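June, bench notes, finishing room

Stain removal on wood-print laminate, continued. The first part of this is in Shigeru's sheet from the Plerdale job, so the setup is only repeated where something changed.

Starting point: pink residue on the laminate table, left side and middle. Treated as unknown until shown otherwise. It could be paint, could be marker, and the two want different things. Marker dye in a porous melamine wear layer will usually move with alcohol. Dried water-based paint mostly sits on top and wants softening first, then friction. Going straight to solvent on paint tends to thin it and push it along the texture of the print, and then there is a bigger area to clean and a paler color that is harder to see under the room lights.

Order agreed with Wakana Takeda before starting:

1. Dry cloth, light pressure, to see if anything lifts by itself.
2. Damp cloth, plain water, short strokes.
3. Water with a drop of dish soap. Leave it on the mark for 2 minutes, then wipe.
4. Isopropyl on a folded corner of the cloth, one mark only, then stop and look.
5. Plastic scraper held flat, only on marks with an edge that can be felt.

No melamine sponge at any stage. It takes pink off very well and it takes the sheen off with it. The test offcut from Miyazaki still has the dull oval from last time, and that was light pressure. No acetone either. The sheet Cellach sent with the laminate allows it for spots, but the edge banding glue on these tables does not like it and it runs.

Cloth: the dark gray one with the mustard-yellow underside. Gray side down for wiping. Flat hand on the cloth with the fingers spread, other hand flat on the table. Pressing with fingertips gives stripes and cleans a strip the width of one finger. A spread hand keeps the pressure even, and the cloth does not bunch up as much on the return stroke.

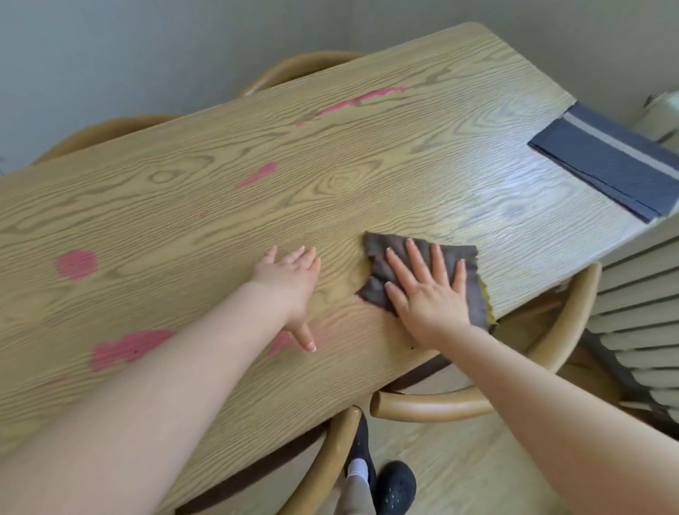
*Left and middle of the table, gray cloth in use. Fainter trace by the left hand, partly wiped.*

Notes on the marks, for comparing later:

The thin streak near the upper middle runs along the print and is broken in places. Low priority. Anything this narrow is better done last with a clean fold of cloth, and wiped along the grain lines so that any haze follows the pattern. The smaller diagonal smear below it gets the same treatment.

The rounded blotch on the left, palm sized or near it, is the one to be careful with. Large marks get worked from the rim toward the center. Working outward from the center makes a ring.

The wide irregular smear lower down has a few tiny dark specks in it. Do not know what the specks are. If they are grit, dragging them under a cloth will scratch the wear layer, and scratches in this print show as light lines when viewed from the end of the table. Procedure for this mark: soap solution on first, let it float, then lift with a blotting motion. No sliding until the specks are gone. Rinse the cloth before using it anywhere else.

The fifth is the faint trace next to the left hand, paler than the rest. It is a reasonable reference for what partly removed looks like on this background. The brown lines in the print are wavy and quite strong, and a thin pink film over them is easy to miss from directly above. Check at a low angle with a hand lamp. Same rule as for glue haze.

Separate item: the patch toward the right half, slightly lighter, whitish, faint sheen. In the photo it is light reflecting off the surface, at least in part. Whether there is any wear underneath cannot be told from one position. To check:

- Move the lamp. A reflection moves with it, wear stays put.
- Wipe with plain water and let it dry fully. Soap film gives a similar whitish look and comes off with a second rinse.
- Run the back of a fingernail across the boundary. A worn area on this type of laminate usually feels less slick.

If it does turn out to be wear, log it separately and leave it alone. Polish on laminate fills for a week and then collects dirt.

Drying: use the navy kitchen towel, the one folded over the far corner. Keep it off the marks. It is for the final pass only, and once it has picked up pink it is a rag like the others. Dry in the direction of the print. Water left standing at the rounded corners gets into the seam, and the 1949 building has enough damp in it already without swelling the board as well.

Alcohol step, if it gets that far. Put it on the cloth and never pour it on the table. Window open. Try the underside overhang first, then a spot by the edge. Wait until it has flashed off completely before judging the color, because a wet laminate looks darker and cleaner than it is. Two passes at most on any one mark, then back to soap and water. If the cloth shows brown, stop at once. Brown means print, and print means the wear layer is gone.

Cloth management, since this was the actual problem at Tasemthorpe. The cloth was used on one face the whole time and by the end it was carrying color back onto clean laminate. The haze on that table was put there by us. Fold the cloth in quarters and refold after each mark. When all gray faces are used, rinse until the water runs clear and wring it hard. Do not use the yellow side as a spare face. It may behave differently from the gray one and has not been tried on the offcut.

Test offcut 488 is set aside for the paint versus marker question. Plan is to put down a patch of pink poster paint and a patch of pink marker side by side, leave both overnight, then run steps 1 to 4 on each and keep the cloths. Wakana suggested adding a third patch with paint thinned half and half with water. Agreed, thin paint soaks into the texture more and is probably closer to the smears than a thick dab would be.

Shigeru asked if the soap dwell could go longer. On the flat of the table, yes, as long as it does not dry out. Dried soap needs its own cleaning. Near the edge keep to the short time.

To do:

- Second lamp for low angle checks, the clip on this one slips.
- Label the soap bottle with the dilution. Current one has no label and was mixed by eye.
- More gray cloths. Shelf 11 is down to the old ones with frayed edges, which leave lint in the texture.
- Write the result for each mark next to its description above. "Came off" is not enough, note which step did it and how many passes.
- Photo from the same position after final drying, same lights on.

Open question for Wakana: does the wear layer rating on the Cellach sheet apply to the printed face only, or to the rounded corners as well? The corners are where scrubbing usually gets heavier and there is no figure for them that I could find.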